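We use cookies to remember your settings. By continuing to read you accept this. [Accept] [Settings]

How to Test Whether a Wrist-Angle Penalty Helps a Learned Egg-Packing Policy

Written by Chrysanthi Fragkou, with notes from Cinzia Cirillo
Last edited 2026-09-04

This tutorial covers the comparison we ran for the Brurari project: the same imitation policy, trained on the same demonstrations, with and without an added penalty on wrist tilt. The task is moving eggs from a plate into a small carton. You will need a trained baseline, a way to replay logged joint positions, and a table you can reset the same way every time.

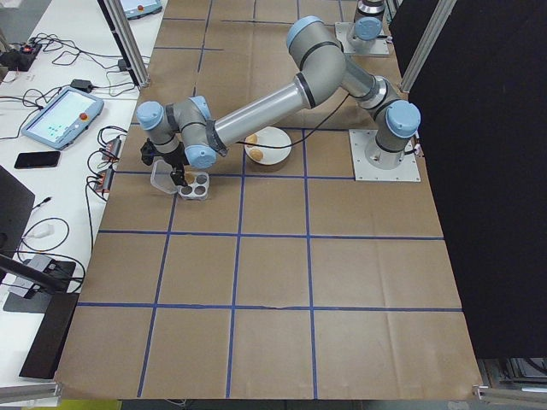
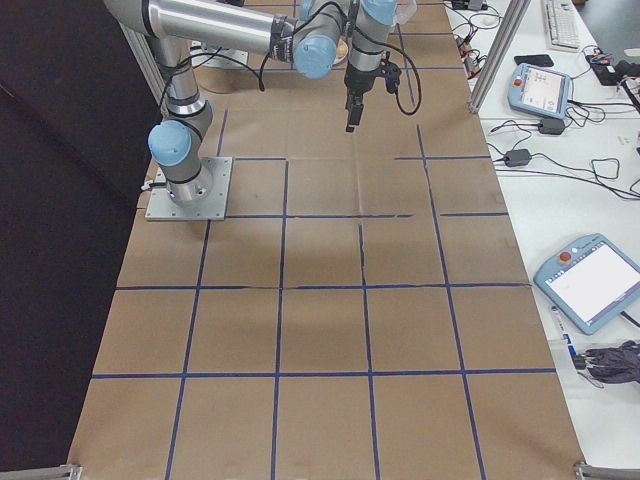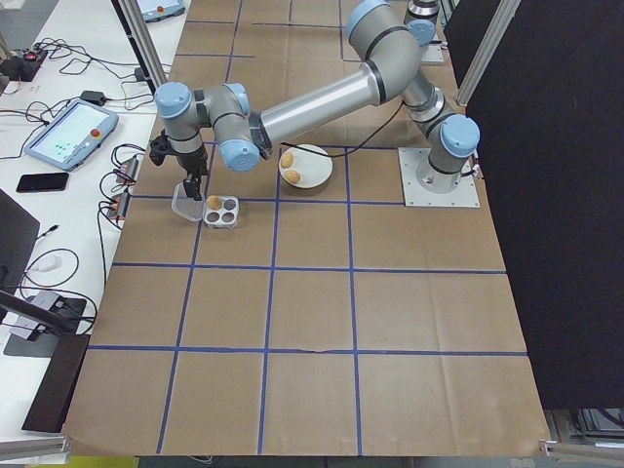
Light blue joint caps, black gripper, brown paper with a taped grid.

Why penalize wrist tilt during training when you could simply lock the wrist angle at run time?

A locked wrist takes away motions the policy needs near the carton. With the lid open, the arm sometimes has to lean a little to keep clear of it. A penalty leaves that lean available and makes it cost something, so the policy uses it when the demonstrations did and drops it elsewhere.

What the penalty is

The baseline policy predicts a short chunk of future joint positions from the camera images and the current joint state. Its loss compares that chunk with what the demonstrator did. We add one term. For each predicted step, run forward kinematics, take the angle between the gripper's pointing direction and straight down, and square it. Multiply by a weight and add it to the loss.

Angles below a small threshold cost nothing. Without the threshold the term keeps pulling on steps that are already fine, and the policy gets slow to converge.

Step 1. Collect the demonstrations

Record 200 demonstrations. One demonstration is one egg, from the arm's rest pose to the gripper opening over a cup. Move the plate to a different grid square every 10 demonstrations and write down which square it was. The tape grid is only there so that positions can be written down and repeated. The policy is never given the square.

Keep the bad ones if the egg ended up in a cup. Throw out any recording where the operator stopped to think for a long time, as these teach the policy to hover.

Step 2. Check the kinematics

Before touching the loss, replay a few demonstrations through your forward kinematics code and plot the tilt angle over time. It should be small when the gripper closes on an egg and again when it opens. If the plot sits at a constant offset, your tool frame is wrong. Ours was, for most of June, and every result from that month had to be thrown away.

Cinzia's note: check the sign convention on the last joint too. A flipped sign looks correct for an arm pointing straight down and goes wrong as soon as it leans.

Step 3. Train the variants

Train 3 policies with the same seed, the same data order and the same number of updates:

- weight zero (the baseline)
- low weight
- high weight, 10 times the low one

Then repeat the whole set with a second seed. One seed is not enough to tell a real difference from luck on this task. We found that out by publishing an internal note with one seed and then having to pull it.

Pick the low weight by looking at the size of the two loss terms early in training. The tilt term should be clearly smaller than the imitation term. If they are equal, start lower.

Step 4. Run the trials

Choose the plate squares for testing ahead of time and put them in a list. Include squares that were used in training and squares that were not. Run every policy on the same list, but shuffle the order of the policies within each square. Lighting and camera position drift over a session, and if you run all of one policy first, the drift ends up in your result.

For each trial, record:

- the square
- whether the egg was gripped on the first try
- whether it ended in a cup
- the largest tilt angle between grip and release
- any contact with the lid

Stop the trial by hand if the gripper closes on the rim of the plate. Log it as a failure. Do not restart it.

Step 5. Read the results

Look at first-try grips before overall success. The overall number hides retries, and a policy that tries twice will often look as good as one that does it right the first time.

In our runs the low weight improved first-try grips on squares that were not in the training data and made no clear difference on the others. The high weight was worse than the baseline near the carton. It kept the gripper so close to vertical that it brushed the lid on the way in - the problem described in the answer near the top of this page.

We did not test other cartons or a different gripper. Treat the result as holding for this setup.

Common problems

The policy freezes above the plate. Usually the threshold is too tight. Widen it by 2 degrees and retrain.

The tilt looks fine in the log but not on the arm. The log is probably storing commanded positions. Use measured ones.

Loss goes down, trials get worse. Check that the penalty is applied to unnormalized joint values. Forward kinematics on normalized values gives numbers that look reasonable and mean nothing.

Related pages
Resetting a tabletop task between trials
Choosing a chunk length for imitation policies
Stamatopoulos gripper: setting the closing force
Brurnitz logger: commanded and measured positions

Contact the Jiltton tutorials desk | Copyright Jiltton | Back to top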